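Table finish showing marks under plastic mats, what now?
Woodworking Help > Finishing and Refinishing
14 replies

ridgeline_62
I have a light wood kitchen table, bought used from a couple who were moving. It's a pale blond color with a lot of wavy grain and a smooth finish with a little shine to it. We have two kids who do everything at that table, so I put clear plastic mats down at their places. On Saturday I peeled one up to clean under it and the finish felt tacky along one edge. There's also a dull patch the shape of the mat corner. The mats had been down since December without being moved.

Questions:
Is the finish ruined or will it harden back up?
Is there a kind of mat that doesn't do this?
I do not want to strip the whole table if I can help it.

mo_planes
What kind of plastic? If it's soft vinyl, that's your answer. The plasticizer in it moves into the finish and softens it. Lacquer is the worst for this. Oil-based poly mostly holds up.

ridgeline_62
No idea. It's bendy and it smelled when it was new. The package is long gone.

mo_planes
Smell plus bendy is vinyl. Take them all off today.

Tern_Hollow
I'd slow down a little. I've had vinyl on a poly table for years and it's fine. Could be trapped water. Wipe up a spill, some gets under the edge, it sits there for weeks. You get a dull patch in the shape of the mat that way too.

mo_planes
Water doesn't make a finish tacky. It makes it cloudy.

Tern_Hollow
It can make a cheap finish soft if it sits long enough. I'm only saying find out what the finish is before you tell somebody it's the plastic. Try a drop of denatured alcohol under the apron where it won't show. If it gets sticky, it's shellac. Then lacquer thinner in another spot. If that softens it, lacquer. If neither does anything you have poly or something like it.

ridgeline_62
OK, did both. Alcohol did nothing. Lacquer thinner softened it right up.

mo_planes
Lacquer.

Tern_Hollow
Fine, lacquer. Then I agree, get the vinyl off of it.

gluepot
Leave it bare for a couple weeks with some air moving in the room. Light tackiness will sometimes firm up when the plasticizer has somewhere to go. Don't put wax on it and don't scrub it. If it's still soft after that, you can wipe it with naphtha, let it dry, and look again. I had one that took most of a month.

ridgeline_62
Thanks. What do I put down in the meantime? Bare is not realistic with a seven-year-old and watercolors.

gluepot
Cotton placemats, or a tablecloth with a felt pad under it. Take it all off at night.

Solange B.
I'll disagree about giving up on plastic. Polypropylene and polyethylene don't have the plasticizer problem. They're stiffer, and usually milky instead of glass clear. I cut mine from bigger sheets and round the corners so nobody catches a sleeve.
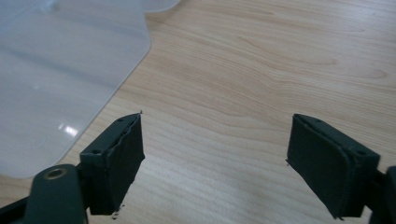
Words and photo: Solange Bélanger | Table Care, part 2

Pale wood with a lot of figure is a shame to cover, so I started with what I could stand to look at. A translucent sheet mutes the grain but you still get some of it coming through. Glare is the drawback. Any glossy plastic will throw a bright spot if the light is wrong.

Round the corners with a coin as a template and sand the cut edge with 220 wet. Lift the sheet every evening and wipe both sides. Don't leave grit under it. A sheet that slides on grit will scratch a finish faster than the kids will.

mo_planes
No argument on the material. I'd still want felt dots under it on lacquer. Lacquer doesn't like anything sealed flat against it for months.

Solange B.
Dots make it rock when you write on it. I tried that. Lifting it every day does the same job.

mo_planes
If people lift it every day. OP didn't lift theirs from December on.

ridgeline_62
Fair. Going with cotton for now, and if the edge firms up I'll try the stiffer sheet. The dull patch I can live with, it's at my son's place and he hasn't noticed. Will post again when I know if the naphtha was needed.

gluepot
Test the naphtha under the apron first too.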